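OK so I said I'd report back on the two-arm kit from Dakix once it had been in the shop for a while. It's been a while. Long thread, get a drink.

Quick background for new people: I refinish and assemble furniture in Rendmont, small place, mostly rental staging stuff. Lots and lots of chairs. I'd been eyeing a pair of arms ever since the Gellevwood demo in April and finally signed up for the Dakix trial.

The trial is 400 dollars a month and they knock it off the price if you keep the thing. No contract past the first 4 weeks, you just ship it back. I read that page three times looking for the catch and the only one I found is that return freight is on you. The crate is NOT light.

Setup took me a full afternoon. The printed guide is fine until you get to the cables and then it sort of gives up on you? There's one drawing for the left arm and then "repeat for right side," except the right side isn't the same. I called support and got a real person in ten minutes, so points for that.

The software is called Kan. You steer both arms through a motion, it saves the run, you do that a bunch more times, then it has a go by itself. Menus are plain, text is big, I like it. It did log me out twice in the middle of saving and I said some words.

First thing I tried was folding drop cloths, which was dumb. Don't start with cloth. Start with something stiff that has an edge you can grab.

So, chairs! A molded white chair is a great starter job — light, hard to scratch, plenty of ribs and edges underneath. I've been working on getting a good hold on one while it's flipped over on the table.
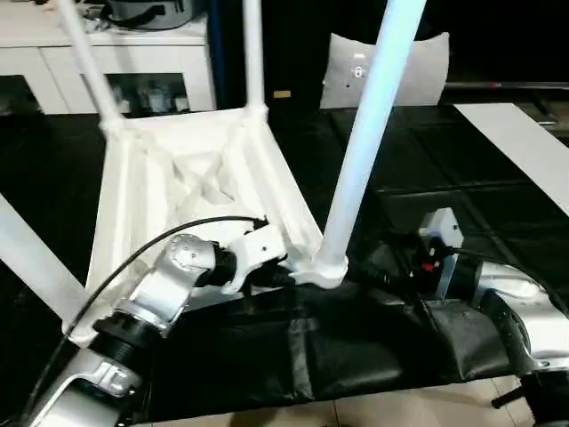
Left gripper on the seat edge, right by the thick leg. My favorite spot to grab so far.

The fingers are curved and I was ready to hate that, because the grippers I tried at the Gellevwood demo were flat and I figured flat was better for furniture. Nope. Curved is nicer on a molded edge. On a skinny rail I'd still want flat, and Dakix does sell a flat set, but it's extra and it was out of stock when I looked.

Put a cloth down before you do any of this, by the way. Chairs slide on a bare black tabletop like you would not believe. Mine's always in a wad by lunchtime and I've stopped fixing it.

Cable complaint. The cable on the left arm runs up over the joints in a big loop, and I worry about it every time the elbow comes in close to the work. It hasn't snagged yet. I want clips, though, and for this money I think clips should be in the box. A couple of people in the owners' group use velcro straps and say it's fine as long as you leave slack at the wrist.

Speed: slow. I can flip a chair in the time it takes the arms to think about it. If you're buying this to go faster than you do now, please don't, you'll be mad. I want it for the boring middle of a big order, when I've got 1,000 little things to do and would love for the chair part to be going on behind me.

Noise: way less than I expected. A kind of hum and then a click when the fingers close. I can have the radio on low and still hear it.

Stuff I haven't tried yet: anything upholstered, anything with casters, handing a part from one arm to the other. That last one is on the Dakix page as a feature and I'm a little nervous about it, so it's waiting until I've got a free morning.

Am I keeping it? Leaning yes. If the price was a bit lower I'd have said yes a week ago. The arms themselves feel solid, support has been great, Kan needs an update or two. The guide needs a rewrite — I'd do it for them in exchange for the flat fingers, and I'm only half kidding.

Somebody's going to ask about stools. Stools are next. I'll add to this thread when I get there.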